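Posted in: Self-Publishing Help > Picture Books & Illustration > Printing and Layout

Turning a stack of my old drawings into a book – where do I even start?

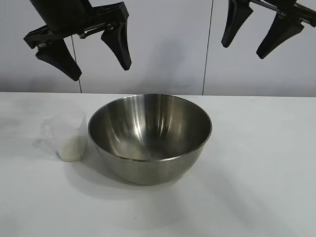 So I've been drawing the same family of raccoons for years now, mostly on the backs of things at the kitchen table, and my sister finally talked me into making a real book out of them. I have 60 drawings I'd call finished and maybe half of those are good. I want something my nieces and nephews can keep, and if a few copies sell at the Mudcombe craft fair in September, great!

I have three problems. First, the drawings are all different sizes. Some are wide, some are tall, and one is practically square because I ran out of paper. Second, I scanned them at the library and the colored pencil came out washed out and kind of gray, especially the yellows. Third, I don't know if I should write a little story for each one or just put a caption and leave it alone. My captions are short, like "Uncle Bib finds the jam."

I got a quote from Planton Press for 100 copies, softcover, and they want all the files set up with bleed, and I had to go look up what bleed was. I still don't totally get it. Do I have to redraw the edges?? Any help welcome, I'm pretty new to all this.

Posted by raccoonlady_k

---

inkandoatmeal

Hi! I did a book of my chicken cartoons two years ago so I've been right where you are. No, please don't redraw anything. Bleed only matters if your art runs all the way to the edge of the page. The printer trims the paper after printing, so the picture has to go a little past the cut line or you can get a white sliver. If you put each drawing in the middle of the page with a white border, you can skip the whole mess – and that takes care of your different sizes too. Pick one page shape (I went with a square), drop each drawing in, and let the tall ones be tall. Mine has wide ones and skinny ones all mixed together and it looks fine.

For the scans, check whether the library scanner was set to "document" or "text." Mine was, the first time, and it bleached out all my pencil. Set it to photo, turn off anything called auto correct or enhance, and scan at 300 dpi or better if you're printing at the same size you drew it. If you want to print it bigger than you drew it, go to 600. Then nudge the levels a little on the computer. Go easy on the saturation slider, though. I got carried away and my hens came out orange.

Yellow is a pain no matter what you do. I ended up going over a few spots with a darker yellow pencil and scanning those again, and I don't feel bad about it.

Oh, and get a printed proof before you order the whole batch! I paid 9 dollars for mine, and I found a page that was upside down.

---

kneath_bindery_fan

Keep the captions short. "Uncle Bib finds the jam" is already a story and I want to know what happened to the jam.

What I'd do is lay all 60 out on the floor and pull the ones you'd be sad to leave out. Then see if they fall into any kind of order, like seasons, or morning to night, or just who's in them. You might write one page up front telling how the raccoons got started, and maybe a line or two for the drawings that have something behind them. My cousin's book had a full paragraph across from every picture and I'll be truthful, I quit reading after the fourth one and just looked at the pictures.

Also ask Planton about page counts. A lot of printers want a multiple of four if it's stapled. I had 30 pages all ready to go and had to come up with two more in one evening, so now there's a drawing of a boot in there that has nothing to do with anything.

---

pagesandpages215

just use Nania, it's a free layout program and does the bleed for you, there's a checkbox. I haven't tried it for color but my zine came out ok. good luck with the raccoons

---

raccoonlady_k

Thank you all so much! It was set to document. I'm going back to the library tomorrow morning to do the yellows over, and I'm going with the square page. The jam ends up in the piano, by the way – that one's definitely going in.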